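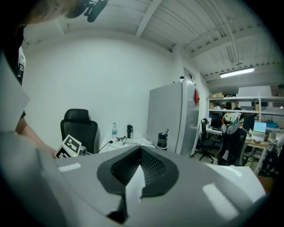 Figure 1. Marker card held at the left side of the gripper in our shared workroom.

3. Planning the equipment budget

When our group started this project in April we thought the budget would be the easy chapter, and I had promised Filipa Frade I would have it written up in a weekend. It has taken a good deal longer than that! The trouble is that we began by pricing the grippers and nothing else, and a pair of hand-held grippers is only the start of what you end up paying for -- there are the marker cubes, the cables, the chargers, the spare finger pads, the head mount and a table to work at, and every one of those needs a line of its own.

We asked for quotes from two suppliers, Zevo and Tavares. Zevo would sell us the grippers as a matched pair with the cubes already fitted, while Tavares sold the bodies and left the cubes and pads to us. Tavares looked cheaper on the first page of the quote, and I'll admit I was all for it, but once we had added the parts and the time for printing and lining up the markers, the gap had shrunk to 33 dollars. We went with the pair from Zevo and have been quite happy with that choice.

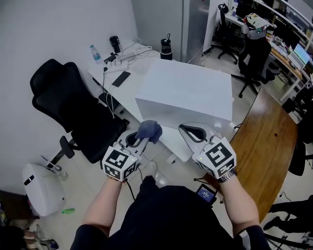 Folding and packing were the tasks we planned around, so the next question was what the person wearing the grippers would be picking up all day. Cloths and plain boxes cost next to nothing and we bought those locally in Boswood. Pads are another matter. We allowed for eight spare sets over the year, which our supervisor thought was generous, but I would sooner have a few left in the drawer than lose an afternoon waiting on the mail.

Power was the thing we under-planned. Our first draft had a single power strip in it and no chargers at all (I had somehow assumed they came in the box), and by the second draft we had added longer cables and a second strip as well. Filipa also suggested a small allowance for cable ties and labels, and I would pass that along to any group doing this next year.

We looked at the Flallico storage cases too, and left them out for now. They are lovely cases, but a shelf will do us until the next round of funding, and the money is better kept for repairs. The full list of parts, with both quotes side by side, is in Appendix B.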